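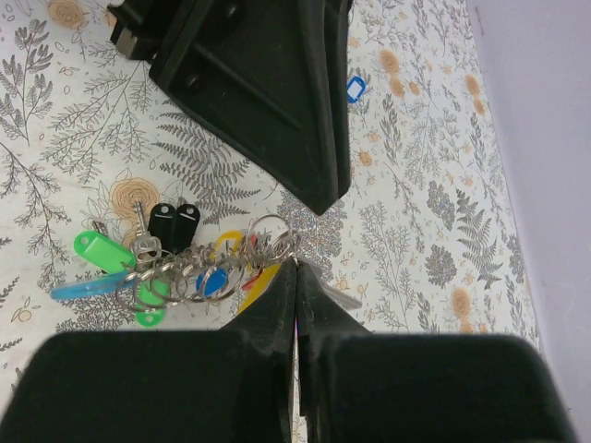

Anyone who has ever wrestled a full bunch of keys will feel for the people at the Skirka workshop in Ollby, where spring has gone on teaching a pair of robot arms to handle one, with a person guiding every move by remote control.
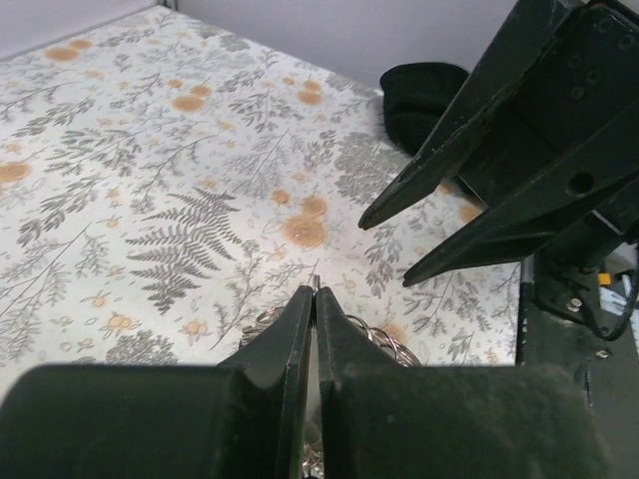 Each go is recorded so the arms can learn from it later, and by Tuesday the team had 145 safely stored, with a rather daunting 4000 still the goal. 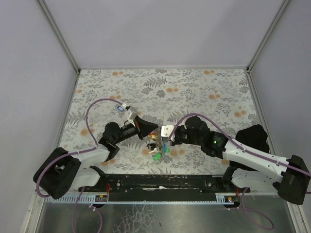
The two arms over their patterned cloth at Skirka.

Visitors are very welcome to have a try themselves at the open afternoon, from 3 o'clock.
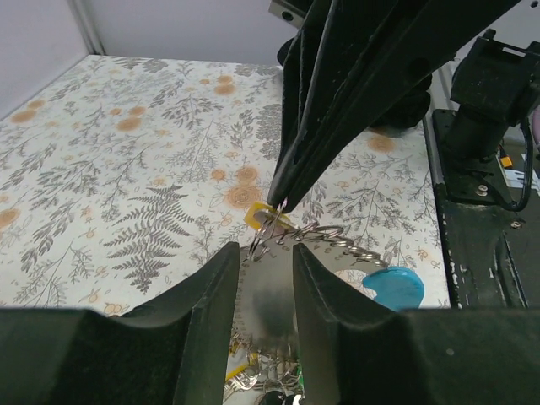

Both grippers on the key rings.

73 shares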